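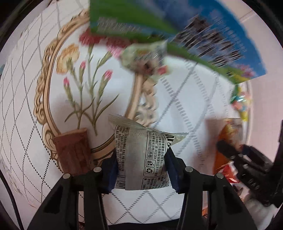 Snack packet labels: Treramthorpe store changes how back panels are checked

News > Trade > Packaging and Labeling

Print this item | E-mail this item

Jul 2, 2023

Darine, the imported food wholesaler in Treramthorpe, has changed the way it checks single-serve snack packets before they go out to shops. Each product line is now read from the back panel first. The front panel, which carries the brand lettering and the flavor, is recorded second.

The new procedure covers 1,049 product lines, most of them small sealed packets of dried, pickled or seasoned snacks from China. Darine buys them by the carton and splits the cartons for resale. Once a carton is split, the outer label with the importer's details no longer travels with the goods, and the packet has to be matched to its paperwork from its own print.

Rongrong Xue, who heads the labeling desk, said the back panel is the only part of many packets that gives a full maker's name and address. "A packet of this size has very little flat area. The text is set sideways so that it fits on either side of the back seam," she said. "If you hold it upright you are reading at a right angle to the print. Our old form did not allow for that, and staff were copying lines in the wrong order."

On a typical packet, a dense block of small text sits on one side of the blank vertical seam. The company name, address and phone number are on the other side in larger type. Packets may also carry a boxed mark reading 合格, the Chinese term for "passed" or "qualified," along with a litter disposal symbol and a three-arrow recycling symbol. The desk records these marks but does not treat them as a substitute for the English label required at the point of sale.

Addresses are now entered in the original characters as well as in English spelling. A city name such as 长沙 (Changsha) is copied as printed, and room or unit numbers are kept with any slash in place. In the old file, slashes had been dropped or changed to hyphens, and a single maker could appear under several entries. Xue's team merged 14 sets of duplicate records during a trial in January.

Barcodes are handled separately. Print near the side of a small packet can wrap toward the other face, and a code placed there may scan only in part. The digits are then keyed by hand and compared with the carton code. When the two do not agree, the line is held until the supplier sends a flat proof of the wrapper.

The procedure also sets out how a packet should be positioned for reading. It is stood or held with the crimped top seal up, then turned a quarter turn for the text. Creases near the seal are not pressed flat, as this can crack the ink on metallic-looking film. Dark, block-shaped snacks sold in clear wrap are checked on a different form, with the label read before the product is moved.

Pulon, which supplies adhesive English labels to Darine, has cut a narrower label for the smallest packets. It is applied to the front, clear of the brand name, so that the back print stays readable. The first order was for 500 sheets. El-Sayed, a grocery chain with 11 stores, has asked for the narrow label on all single-serve lines it takes from the warehouse.

Lines already on store shelves will not be recalled for relabeling. They will be checked against the new form when the next carton of each line is opened. Shops that find a packet without an English label should quote the barcode digits and the maker's phone number when they contact the desk.

Print this item | E-mail this item

Related items

Narrow labels: sizes and adhesives compared
Darine moves carton splitting to second loading bay
Date formats on imported dry goods
El-Sayed revises shelf-edge tickets for small packets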